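The Sakent Open Shelf After One Winter and Spring as a Pantry

Last updated: July
170 shares | 3 comments

We moved into the house in Flarkport with no pantry. The kitchen has four upper cabinets, one of which is mostly taken up by the vent for the range hood, and the previous owners kept their dry goods in the garage. I tried that for a few weeks. Mice found the oatmeal first and then the rice.

The nearest room to the kitchen is a small one that was meant to be an office. I decided to put shelves in it and keep food there. I looked at wire racks, a used bookcase, and a built-in quote from Magagula, a cabinet shop in Warnville. The quote was $3,000 for one wall, without doors. Their work is good and I have seen it in other houses, but I wasn't going to spend that on a place to keep beans. I bought the Sakent for $170 plus delivery.

It is a large white unit divided into open cubbies, with a back and no doors. Most of the openings are square, and there is a taller one in the middle. The finish is glossy. It is sold as living room storage, for books and vases and so on, and I can't find anyone reviewing it as food storage, so that is what I'll cover here. I paid for it myself.

Delivery and assembly

It came in 3 boxes. One box was two days behind the others, and it was the one with the hardware and the instructions in it, so I had a stack of panels leaning in the hallway with nothing to do. The packaging was adequate. One corner of one shelf board was crushed slightly. I put that corner at the back and have not thought about it since.

The instructions are pictures only. They are mostly clear, except for the step where the partitions go in. The partitions look identical but the holes are drilled at different heights, and the drawing is too small to show which is which. I put two of them in upside down and had to back up. If you buy this, lay all the partitions side by side on the floor before you start and match the holes. Pencil a letter on the hidden edge of each one.

You need your own screwdriver. The little wrench in the bag is fine for the bolts, but the back is held on with ordinary screws and there are a lot of them. I used a drill on the low setting. It took me an afternoon working alone, and standing it up was the only part where I wanted another person. It is heavy once it's together. Build it in the room where it's going to stay.

Anchor it to the wall. A strap and two screws come in the bag, and the screws are too short for our walls, so I bought longer ones and went into a stud.

What goes where

I spent too long planning this and then changed all of it. My first layout was by type: grains together, cans together, baking together. That put the flour on a high shelf and the paper towels at waist height, which made no sense for how we cook.

Now it goes by weight and by how often we reach for it. Cans, oil, and the big bag of rice are on the bottom. Onions and potatoes are low too, on opposite sides. The shelves between hip and shoulder have whatever we use every day: pasta, oats, coffee, bread, fruit. The top has the canning kettle and the slow cooker.

Baskets make a big difference with this unit. The cubbies are deeper than a can of soup needs, and anything pushed to the back stays there for months. With a basket you pull out the whole lot, take what you want, and put it back. I tried fabric bins first, and they sagged and caught on the edges. Plastic baskets with openings in the sides work better. Air gets in, you can see what you have, and they rinse clean in the sink. A handle is worth having for anything stored above your chest, but measure with the handle up. I bought two that fit fine until I tried to lift them.

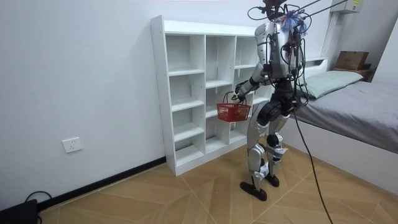
Open white shelving and a small red basket with a handle.

How it holds up to food

Bookshelves and pantry shelves get treated differently. Books don't leak. In the months I've had this, I've had a honey jar with a sticky base, a split bag of sugar, a leaking bottle of soy sauce, and one potato that I don't want to describe. All of it wiped off. The soy sauce sat overnight and left no mark. The glossy surface is the best thing about the unit for this purpose, and if it came in a matte finish I'd tell you to skip that one.

The edges are the weak spot. There is a thin strip along the front of each board, and on the shelf where the cast iron dutch oven lives, the strip has started to lift at one end. I pressed it down with an iron on low through a dish towel. It held for a month and then lifted again. I've moved the dutch oven to the floor of the bottom cubby, and I think that was my mistake to begin with.

The shelves don't sag so far. I had a full row of quart jars of tomatoes on one board over the winter, and I laid a straightedge across it in March and could not get a fingernail under it. I would not go to a double row.

Crumbs and loose grains collect in the back corners where the boards meet. You can't get a sponge fully into a right angle. A dry paintbrush does it in a minute or so, followed by a damp cloth. I do this when I notice it, maybe every other month.

It shows dirt. Everything white does. I consider this useful in a pantry, although my wife finds it annoying.

Fruit on open shelves

This was the part I was least sure of. We used to keep fruit in a bowl on the kitchen counter, and the bottom layer always went soft before we got to it. Now apples and pears go straight on the shelf in a single layer, not touching. It looks a bit like a shop, and it uses up more space than a bowl does. But you see every piece, and when one starts to turn you take it out before it spoils the one next to it.

Pears are the ones that gain the most. They go from hard to ripe quickly, and in a bowl I'd miss it. On the shelf I press near the stem of each one when I walk by in the morning. Apples are less fussy. We eat the current week's from the shelf and keep the rest in the refrigerator. I don't put fruit anywhere near the potatoes, and the onions get their own side.

Round fruit can roll, and there is no lip on the front of these boards. If your floor isn't level, deal with that when you put the unit up. Ours ran downhill toward the door and I shimmed it with cedar shingles. You could also lay down a piece of ribbed shelf liner.

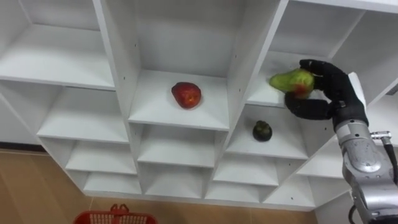

Anathi Cele wrote in to say that she gave up on keeping apples out in the open after two seasons. Her pantry backs onto the water heater and the fruit went wrinkled within days, whatever shelf it was on. She now puts a thermometer in any cupboard for a week before she stores food in it, and thinks more people should do that before they buy furniture.

I agree with her, and I should have mentioned temperature earlier. Our room has one outside wall facing north and I keep the heat register closed. In winter it is cool enough that the olive oil goes cloudy. Now that it's July it's a good deal warmer in there, and I buy less fruit at a time and keep the potatoes in the basement. An open shelf does nothing to help you with heat. It also does nothing to keep out light, so anything in a clear jar that you want to keep a long while should go in a tin or in a cupboard. My paprika lost its color by April.

The other limit is pests. Open shelving will not stop a mouse, and neither would most cabinets. All our grains and flour are now in jars or lidded tubs, and I plugged the gap where the baseboard meets the door frame with steel wool. No trouble since then.

Small complaints

The screw holes are visible on the partitions. They're small and dark, and against the white you notice them at first. Stick-on covers exist, but I haven't bothered.

You can't change the shelf heights. A cereal box stands up in the tall middle section and has to lie down everywhere else, at least with the brand we buy. I would pay a little more for one adjustable column.

Sakent took 3 emails to send me a replacement for a stripped bolt. The bolt did come, and they didn't charge for it.

Would I buy it again

Yes, for a cool room with a wall you can screw into. For a warm kitchen or a damp basement I'd get the wire rack and spend the difference on good tubs. If you mostly store heavy pots, look at something with thicker boards. Also plan on spending extra for baskets, which in our case came to more than I expected.

I'll add a note in the fall when the tomatoes go back in.

3 comments | Share this review
Back to top
Contact | All text copyright the author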